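3. Working with the residents of Hekel Street

I should say up front that I came to this as a photographer first and a researcher second, and the order shows. When I moved into the spare room above Radu Costache's shop in Kukia, I had one camera, a bag of film and a plan to be done by November. I stayed 11 months. By the end I had 600 negatives, of which 44 made it into the set I discuss in this paper, and I still argue with myself over two of them.

Kukia is a mill town that lost its mill. Vuswood, the company that ran it, shut the last line before I got there, and almost everyone I met had worked for it or been married to someone who had. Reporters had already come through twice. They wanted the gate with the chain on it and the older men standing in front of the gate, and they got both. Emanuel Rusu, who is in one of those newspaper pictures, told me he had been asked to look at the ground. "I don't look at the ground," he said. "I look where I'm going." I wrote that down and it changed how I worked for the rest of the year.

What I did differently was pretty simple (and slow!). I made small prints every couple of weeks and took them back to the people in them. We'd sit in the kitchen, spread them out and talk, and I recorded the talk when they said I could. Luminița Jitaru threw out nearly everything I had made at her place on the first round – too dark, she said, and why was I so fond of the stairs? She wanted to be shown at her sewing table or with her sister. So I went back and did that, and those are better photographs than mine were.
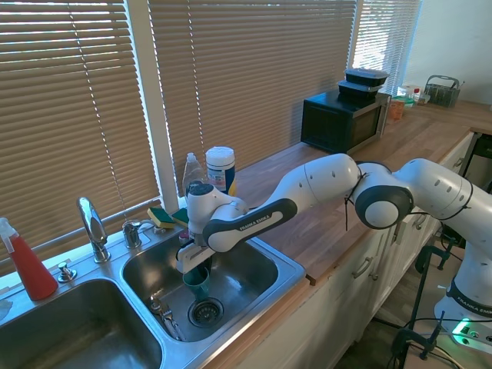 Figure 2

Kitchens came up again and again in the recordings, far more than the mill did. I had gone in with a list of questions about work and layoffs, and people would answer them politely and then drift off to who had cooked for whom during the strike, or which neighbor still owed somebody a pot. I fought this for a while. Then I dropped the list and let the conversations go where they wanted, and the captions in the final set come almost entirely from those detours.

The one real disagreement I had was with the Munteanu brothers. Radu Munteanu was happy to have his portrait hung in the Furtună hall, where we held the first showing. Costel wasn't, even though he had signed the same form as everyone else and had picked the print himself. He'd changed his mind, and I took it down. I know some readers will feel that a signed form settles the matter, and for the purposes of my department it did. But I had to keep living on that street, and I had told people from the start that they could pull a picture at any point before the book was printed.

I kept notes on each of these conversations, including the awkward ones, and in the next section I use them to look at how the captions changed between the first prints and the last.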